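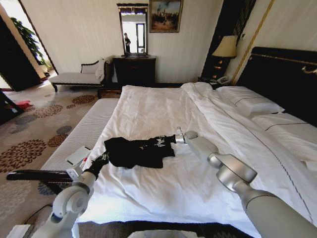 Black T-shirt, white bed.

From: Burgi Camenzind
To: Gramcombe Light Packers
Subject: Re: [GLP] One bag for the Setar trip, am I mad?

Hello all,

Sorry for the slow answer, I've been meaning to write since Anisa's message and then my sister came to stay and the whole week went. I'm copying her bit in so people who joined in February can follow.

Anisa Subramaniam wrote:
> I've booked the Setar walk and I've said I'll do it with one bag,
> no suitcase sent ahead. The bag is a Flillero, the 25 litre one. I laid
> everything out last night and it doesn't go in, not even close, and
> that's before the wash bag. What do you all do about clothes? And do
> I need a second pair of shoes? My husband says yes but he always
> says yes to shoes.
> Also is the bus from the ferry still the 421 or have they changed it
> again?
> Anisa

Anisa, no you're not mad, or no madder than the rest of us. I did Setar with the same bag, the older version with the silly toggle on the front, and it all went in with space left for a loaf of bread.

Bus first because it's easy. Yes, still the 421. It goes from the far side of the car park and not from the stop with the shelter, so if you're standing in the shelter you're waiting for the wrong one (I've done it). Have coins.

Clothes. I take two tops and wear one of them, so that's only one in the bag. I know people on here will tell you three. Everyone we stayed with had a sink and somewhere to hang things, and at the Hidayat guesthouse there's a proper line out on the roof that gets the wind all afternoon. Wash the top as soon as you get in, before you sit down, before tea, because once you've sat down you won't. Roll it up in the towel and stand on it. You look daft but it gets most of the water out and then it only needs the evening.

Plain dark tops are best I think. You can wear them to supper and they don't show the sun cream as badly as you'd expect, well, a bit round the collar. I used to be all for proper walking shirts with the zips and vents and I've gone right off them. They smell by lunchtime! A thin cotton T-shirt is heavier when it's wet, I grant you, but it's nicer to sleep in too, which means no pyjamas, and pyjamas are a terrible waste of a bag.

For folding, I lay the shirt face down and pull it straight by the shoulders, sleeves in, then fold it long and thin and roll from the collar end. The trick is getting it properly flat to begin with. A bed is better than a table for this, you can get at it from the side and you don't have to stoop so much.

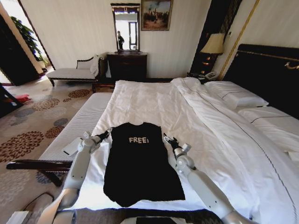
Ratih Sutanto wrote:
> Rolling is all very well but I've gone back to folding flat. Rolls leave
> little gaps all round them in a small bag and you end up stuffing the
> gaps with socks, and then you can't find a sock. I fold everything to
> the same width as the bag and stack it against the back panel. It
> carries better too, nothing digs in.

I did try Ratih's way last spring, and she's right about the back, it does sit flatter. But I always want the thing at the bottom of the pile, and I haven't the patience to restack it in a dorm with the light off. Try both at home, Anisa, with the bag actually on your back and up and down the stairs a few times.

Wash bag. Everything in 100 ml bottles or smaller, even though the ferry doesn't care, it's just a good size. Toothpaste you can buy in the village. Soap does hair if you're not fussy. I am a bit fussy, so I take a shampoo bar in a tobacco tin, and you have to let it dry out or it welds itself to the lid.

Shoes! I'm afraid I'm with your husband, but only up to a point. You want something for the evenings and for the shower floor at the second hostel, so a pair of the thinnest sandals you can find, strapped on the outside soles out. Don't take trainers. Inmaculada Peñalver took trainers and posted them home from the second stop, and the postage was more than they cost.

What I'd leave behind, having carried all of it at one time or another: the travel pillow, the spare trousers "in case", the hardback, the big torch. What I'd put back in: a bit of string and a second pair of specs if you wear them. And a safety pin or four, for hanging wet socks off the bag while you walk.

Oh, and Ningsih Pattinasarany asked off list whether the path is still shut above the quarry. As far as I know it is, and you go round by the farm. There's a nasty dog but it's behind a gate.

Do write and tell us how you get on, and what you didn't use. I'm always nosy about what came home unworn.

Burgi

PS If anyone has the old Gramcombe packing sheet, the typed one with the weights on, could they send it round again? Mine's had tea on it.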